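Lavura Sorting Tray Set
Set-up and Use Guide
Section 3: Preparing the work surface

3.1 General

The set is intended for sorting small toy bricks on a table or desk. Small parts are easily lost against a patterned or dark top, and lids and trays can mark a soft finish. Cover the top with white paper before opening any bag of bricks. Ordinary drawing paper is suitable. Glossy paper reflects overhead light and should be avoided.

CAUTION: Small parts. Keep loose bricks away from children under 3 years.

3.2 Laying the sheets

1. Clear the table and wipe it with a dry cloth.
2. Lay the first sheet with its long side parallel to the edge you will sit at. Smooth it from the centre outwards.
3. Lay the second sheet to the right of the first. Bring the edges together so that only a thin seam remains. Do not overlap the sheets — a raised edge will catch the studs when bricks are slid across.
4. Fix the outer corners with low-tack tape. Leave the seam untaped.
5. Place the lamp on the side opposite your writing hand.

Note: Two sheets from the same pack may differ slightly in brightness once laid. This does not affect sorting.

3.3 Checking the surface with a single brick

6. Take one 2x2 brick from the bag marked Nellden and close the bag.
7. Place the brick on the left-hand sheet, studs upwards. It need not be square to the paper.
8. Sit in your normal working position. The studs should be visible as round bumps. If they cannot be made out, lower the lamp and look again.
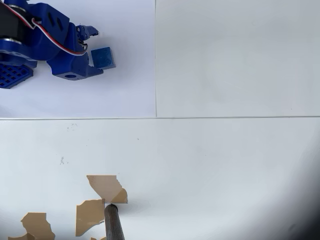

Fig. 3-1. Blue 2x2 brick on the left-hand sheet, studs upwards.

9. Repeat steps 7 and 8 on the right-hand sheet.
10. Return the brick to its bag and continue to Section 4.

Note: Blue bricks of similar shades are difficult to separate under warm light. Use a daylight lamp, or leave the blues until last and sort them near a window.

3.4 Replacing the sheets

Replace a sheet when it is creased, torn or marked. Before lifting it, remove all bricks and run a finger along the seam to find any small pieces lodged there. Lift the right-hand sheet first.

CAUTION: Do not shake sheets over a carpet.

Replacement paper is supplied by Nic Aodha in packs, order code 1348.

Section revised 10 September 2021, O. Cronin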